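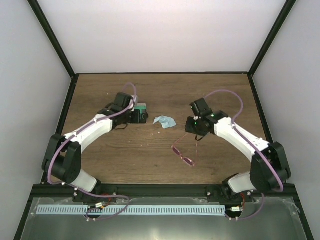
Rules for a robot bench, revised

The first version of our bench rules was one sheet, taped up by Fulvio Testa, and it said BE CAREFUL. It stayed up for 281 days. I can report that people were careful the way people are careful with a sign that says wet floor.

The new version is longer and I wrote most of it, so I'm allowed to complain about it. There are 11 rules. Giorgia Piras wanted fewer and Fulvio wanted a flowchart. What follows are the ones we still argue over.

Rule 2: Hands and moving arms don't share a table. If you want to nudge the cloth, stop the arms, nudge the cloth, take your hand back, then start. People object to this one by saying the arms are small. So is a stapler.

Rule 3: Start every run from the written pose. "About where it was last time" is how we lost most of a September to runs that couldn't be compared with each other. I have the spreadsheet. It is a sad spreadsheet.

Rule 5: Cables get slack, and the slack gets checked at full reach. A purple cable with a nice wide loop over the gripper looks sloppy to visitors and is exactly what I want. Pull it tidy and the first long stretch will find the connector for you. While you're down there, look over the plugs near both bases.

Rule 6: Eyeglasses count as fragile, even the pink ones. Grip force for anything with lenses starts at the bottom of the range and goes up one step at a time, with a note in the log for each step. Fulvio calls this one fussy. Fulvio wears contacts.

Rule 8: Log the bad runs. We had 312 entries in the old log and a success rate that would have made a vacuum salesman blush. Giorgia went back through it and found that a run which went badly had a way of becoming "a test" and not getting written down. Now you open the entry before you press start, and the entry stays.

Rule 9 says whoever changes a speed limit signs for it. The cap sits at 70 percent until two people agree otherwise. I have been one of the two people, and it's always tempting right before lunch.

There's a formal standard behind some of this, and Prudemberg sent over their own handbook, which is thorough and has a chapter on footwear. I borrowed the sign-off page and left the shoes alone. If your shop is bigger than ours you'll want the real documents and somebody paid to read them.

Rule 11 is that the rules get reread when somebody new joins. Greco starts next week and has already asked why there's no rule 4. It got merged into rule 3 and I didn't feel like renumbering.

14 comments
Share 6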